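Clomix opens toy and household goods library in Larkodbridge

LARKODBRIDGE, April – Clomix, the community lending organization from Drudunby, is pleased to announce the opening of its second location, in the centre of Larkodbridge. The new library will lend toys, games, small kitchen appliances and simple tools to families of the town and the villages near to it.

The Larkodbridge library starts with a collection of 2,000 items. Most of them were donated by households in Drudunby during the winter, and the rest were bought with the support of Ateş, the family bakery which is also our neighbour on the same street. Every item has been checked, cleaned and given a number before it goes to the shelf.

Membership costs $8 per month for one household, and it is the same price for a household of one person or of seven. Members can keep toys and games for two weeks and appliances for one week. A loan can be renewed by telephone or at the desk, if no other member is waiting for the item.

"In Drudunby we learned that parents come first for the toys, and after some visits they begin to ask for the other things, like a sewing machine or a big soup pot for a birthday," said a spokesperson for Clomix. "For this reason we wanted both kinds of goods in Larkodbridge from the first day."

Toys are arranged by age and are lent in sets, so that small parts stay together. Each set has a card with the list of its pieces. When a set comes back, the pieces are compared with the card while the member is still at the desk. If one piece is missing, the member has until the next visit to find it and there is no charge. Clomix does not ask for a deposit on toys. For appliances with a motor there is a deposit, and it is returned in full when the appliance comes back in working condition.

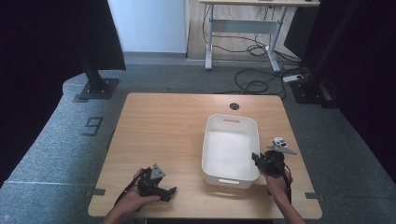
The library also accepts donations of toys in good condition. Donors are kindly asked to bring them clean and, where it is possible, with the original instructions. We cannot accept soft toys, car seats, cribs or helmets. Toys which use batteries are welcome, but the batteries should be removed before. Items that Clomix cannot use will be offered to other organizations in the region, and the donor can choose to take them back instead.

During the first month, Clomix will give free membership to up to 200 households. No proof of income is necessary. Households need only to show a letter or a bill with an address in Larkodbridge or in a neighbouring village. Members of the Drudunby library can use their present card in both locations, but a borrowed item should be returned to the place where it was taken.

The entrance is at the side of the building, next to the bicycle racks, and there is a ramp for strollers and wheelchairs. Ateş will serve tea and sesame rolls on the opening morning from 10 a.m.

About Clomix

Clomix is a non-profit lending organization based in Drudunby. It lends toys and household goods to its members, and offers repair evenings where people can learn to fix small items at home.

Media inquiries can be left at the desk of either location or sent by mail to the Drudunby office.

Recent releases
Repair evenings return to Drudunby with longer hours
Clomix thanks donors after winter collection
Ateş and Clomix announce neighbourhood partnership
Changes to loan periods for camping equipment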